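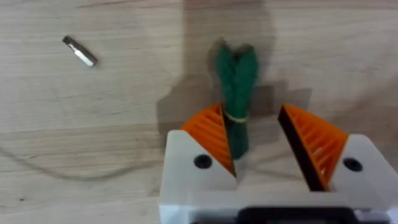
Bench Gallery: Small Parts and Tools

This is the workbench at the Weketport shop. The table is light wood with a matte finish, and most of what we do here is small assembly: fitting rings, driving screws, bundling soft goods so they don't wander off. Posted Dec 21, 2021.

Fabric bundle and bit
Green, soft and fuzzy, held at the waist with a thin band. We keep these standing up so they take less room. The loose screwdriver bit goes back in the tray with the other 40 at the end of the day. If you are missing one, check the floor on the window side first.

The table
Pale wood, long grain, a few darker streaks. Travis sold us the top in March and it has held up well. We wipe it down with a damp rag and leave the marks alone. Sanding it again would mean emptying the room for a weekend.

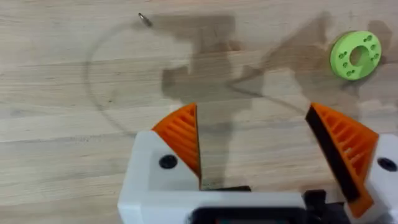
Anything longer than the bench gets worked on in the Nimri room, where there are two tables pushed together. Small parts stay on this one. Light wood makes it easy to spot a dropped screw, and we have stopped using the dark mat for that reason.

Ring and driver
The ring is for the Vellar stand. Screws go in through the holes in the rim, and the big hole in the middle stays open for the cable. We start every screw by hand and finish with the cordless driver on its low setting. Nearly 400 screws went into the last batch of stands.

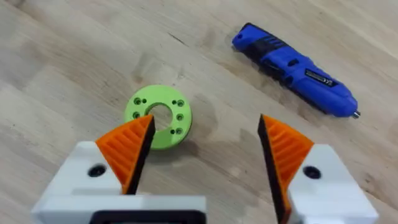
Lime-green ring with eight mounting holes, and the blue and black cordless screwdriver.

More pictures will be added when the next batch of stands is finished.

This site uses cookies to remember your settings. By continuing to browse you accept our use of cookies. Accept | Manage preferences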